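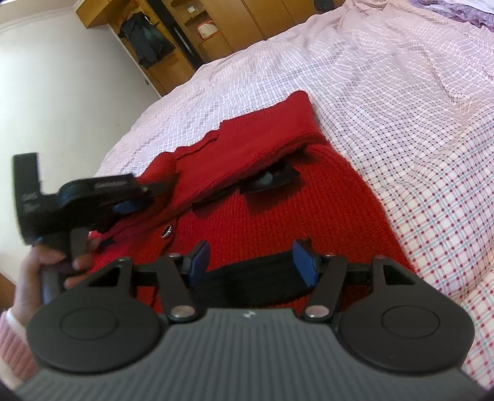

*Red rib-knit cardigan on a checked duvet.*

## Droltidix fabric shaver, mains version

Bought in June to replace a Stirkmont battery unit that slowed down after a few minutes' use. The Droltidix weighs 471 g without its lead. The foil is steel, with three height settings – the middle one suits most wool.

On flat jersey it clears pilling in one or two passes. Ribbed knits take longer: work along the ribs on the highest setting and keep the fabric taut. The lint cup is small and the catch is stiff.

The lead is too short. Spare blades are sold in pairs. Four out of five.

Marlene Marinho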